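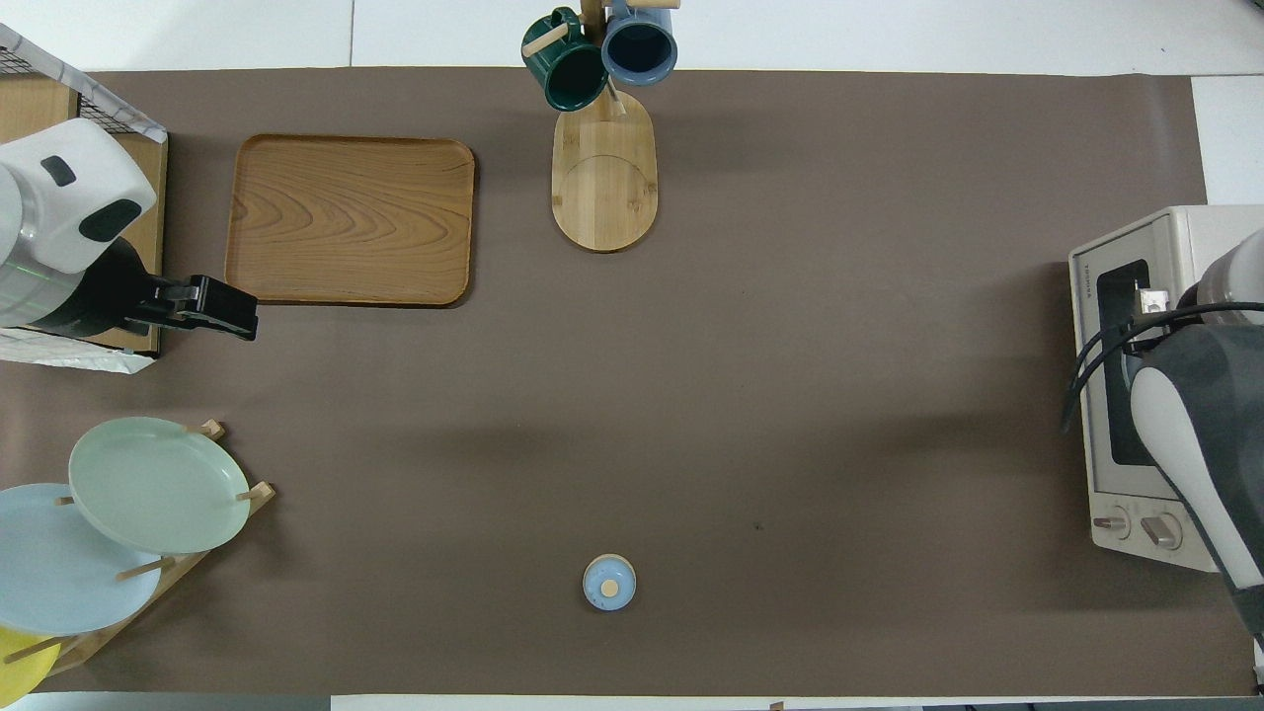

The Brown Mat

When Zahira Tuhumury came down to the kitchen, her aunt's cups were already hanging on their little tree, the green one and the blue one. She stood for a while with her coat still on. In Jutport the cups had lived in a cupboard with a door that did not close, and she had never seen them hang.

"You put them up," she said.

"I only wanted to see if they fit," said Hakim. He was her cousin, and he had driven through the night from Brukach with everything in the back of the car. "They fit."

The brown mat was spread on the white table. Their aunt had bought it to protect the table, and then she had loved the mat more than the table and put newspapers on it. Now there was no newspaper. The middle of the mat was wide and bare, and Zahira did not like to put her keys there.

She touched the wooden tray instead. The lines in the wood went round and round like water when a stone has fallen in. As a child she was allowed to carry it to the guests if she walked slowly, and she had counted her steps from the stove to the sofa. It was always 15. Once it was 14, because she was proud and took big steps, and the tea went over Mr D'Amico's trousers.

"Do you remember Gerardo D'Amico?" she asked.

"He wrote to me. He wants to buy the toaster oven."

"Buy it? For how much?"

"50."

Zahira looked at the oven, which was the colour of cream. Its window was dark. Their aunt had made cheese bread in it every evening in December, and she had never once offered Mr D'Amico a piece, although he lived on the same stairs and must have smelled it.

"He can have it for nothing," she said. "But he has to come and fetch it himself, and he has to sit down and eat with us."

Hakim laughed and went to look for bread. She heard him open one cupboard, then another one - he did not know this kitchen yet, and she had only had the key for three weeks. There was still plastic on the wire basket. She wanted to pull it off, but she left it.

"There is no cheese," he called.

"Then go and buy cheese."

"Now? It is seven in the morning."

"Chantelle Pretorius opens at six. It is the shop on the corner, with the blue door. Tell her it is for me."

He took his jacket and went. Zahira sat down at last. She moved the tray a little to the left, and then she moved it back.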